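Can I keep a whole pineapple on a glass table, and how do I know when it is ripe?

Posted in Kitchen and Dining

Lachlan Imrie

Good evening to all. I have bought a round table with a clear glass top for our dining corner, and my wife likes to have a pineapple on it as decoration until we eat it. I have two worries. The first is the glass. A pineapple has a rough skin and I am afraid that it makes small scratches when somebody turns it or pushes it to the side. The second is the juice. The last one we had was left for too many days in January, and under it I found a sticky ring which smelled like vinegar. I needed a long time to clean it.

The one we have now is orange-yellow on the body and the crown is still green, so I don't know if I should cut it tonight or wait. The shop told me "wait until it is all yellow", but my neighbour says that the colour means nothing. Who is right?

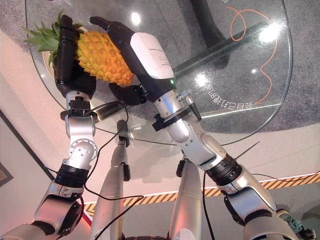 Dougal Guthrie thinks the colour is only half of the answer. Smell the bottom end, he writes. If it smells sweet, cut it today. If it smells of nothing, it was picked early, and waiting will make it softer but not much sweeter, as a pineapple does not really ripen more after it is picked. If it smells sour like your January one, it is already too late. A green crown is a good sign of freshness, but I would not decide by the crown alone.

About the glass: I have had a glass table for over 31 months and no fruit has ever scratched it. What makes scratches is the sand and dust that sits between the fruit and the glass. So wipe the table first, and always lift the pineapple with two hands, never slide it. For the juice, put a small plate under it. I use a saucer from an old Perrin set — it is a bit ugly, but the juice stays on it. A cork mat is not so good, it drinks the juice and then you have the smell in the mat.

If you get a sticky ring again, lay a cloth with warm water on it for a few minutes and then wipe. Please don't scrape with a knife.

Perrin_432

just eat it the same day, problem solved. Also pineapple in the fridge is fine, no need for a table

Lachlan Imrie

Thank you both. I have smelled the bottom and it is sweet, so we will cut it after dinner. I did not know about the dust, I was always blaming the skin. My wife does not like the saucer idea, but she agrees to a flat glass dish. One more thing, if somebody still reads this — can I cut the fruit a day before guests come, or will it become dry?

Dougal Guthrie

A day before is no problem. Put the pieces in a closed box in the fridge, together with the juice that came out on the board.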